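## 4. Setting up the Plikside soil probe

Do the base unit first (section 3). Probe wont pair to a base with no batteries in it.

1. Open the battery door on the probe. Coin slot, quarter turn left.
2. Two AA lithium. No rechargeables – voltage too low in the cold.
3. Wait for the green blink, then close the door. Hand tight only.
4. Hold PAIR on the base until the display shows the probe number.

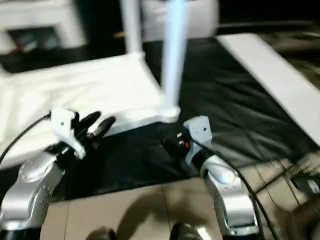 Pairing works best with both units close together, three feet or so. Do it indoors before anything goes in the dirt. A small white table on a black mat is plenty of room, nothing fancy. Keep the probe off metal shelves and away from the microwave. If the display shows dashes after 4 minutes, take the batteries out and start again at step 2.

### Placing the probe

5. Pick a spot that gets the same water as the rest of the bed. Not under a drip line, not against a wall.
6. Make a pilot hole with the steel spike. Never hammer the probe. 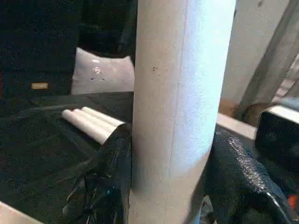 7. Push the probe in straight, up to the molded line. Wiggling leaves air gaps and the reading will come out too dry.
8. Pack soil around it by hand, water once, leave overnight.

**CAUTION:** Call before you dig if you're anywhere near buried cable. Irrigation wire counts.

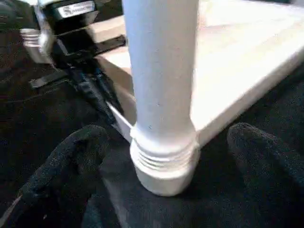 9. Next morning, check the moisture number on the base. Anything between 10 and 60 is normal for garden soil. Stuck on 0 = probe not touching soil, redo step 7.
10. Set the soil type: MENU, then SOIL. Codes are on the Hattar card in the box. Clay is 47, and if you dont know, use that.

Note: Error 782 means the base lost the probe. Usually batteries, somtimes distance. The Zelska repeater fixes distance.

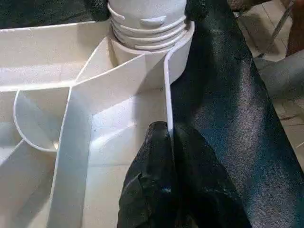
One owner wrote in that 782 kept coming up every morning with fresh batteries, and it stopped once the base was moved off the top of the fridge. Worth trying before you buy a repeater.

11. Winter: pull the probe before the ground freezes. Rinse, dry, batteries out. Store indoors.

Rain gauge is next, section 5. Wostum gauges only, older ones use a different channel.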